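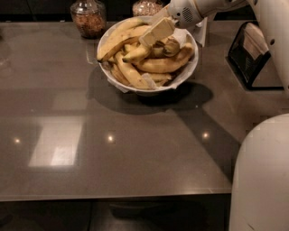

Dark glossy counter, would you do it again?
Forum: Kitchens and Surfaces

grout_and_about
Posted 9 June 2025
Hello all. We are renovating a small kitchen in Mornham and must choose the countertop before the end of the month. My husband wants dark gray with polish. I am afraid of fingerprints and of the light from the window. The showroom in Flarngate says it is "easy care", but they say this for every stone they sell. Please, I would like to hear from people who live with it every day.

tealspoon
I have had one for six years and I would not choose it again. Every drop of water leaves a ring, because our water is very hard. I wipe it, then I wipe it again with a dry cloth. In the evening it looks beautiful. In the morning, with the sun coming low, I see all the crumbs from yesterday.

Delevden_Dan
I disagree with tealspoon. We also have hard water in Delevden and I use only a damp microfiber cloth. The sealer matters more than the color. Ask them which one they use and how often it must be renewed. I paid 300 for a second treatment which I did not need, so be careful with this.

oak4ever
Matte! With matte you have the same color and no mirror. My sister has it.

tealspoon
Matte keeps the grease marks, oak4ever. I had a sample at home for two weeks and the olive oil did not come out completely.

Delevden_Dan
On the question of window light, look at the brighter patches in this one.
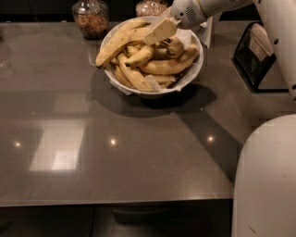 Dark grey, high polish. The fruit bowl is at the back.

For me this is a nice effect. Others will hate it.

grout_and_about
Thank you, this helps me. It reflects more than I imagined. Is it possible to turn down the shine later, or is it forever?

Delevden_Dan
A stone company can hone it, but it makes much dust and I would not do it in a finished kitchen. Mahrous quoted me 90 for each meter, without the edges.

oak4ever
Take a big sample home and put it near the window. The small squares from the showroom tell you nothing.

grout_and_about
I will ask for a big one. My husband still wants the polish.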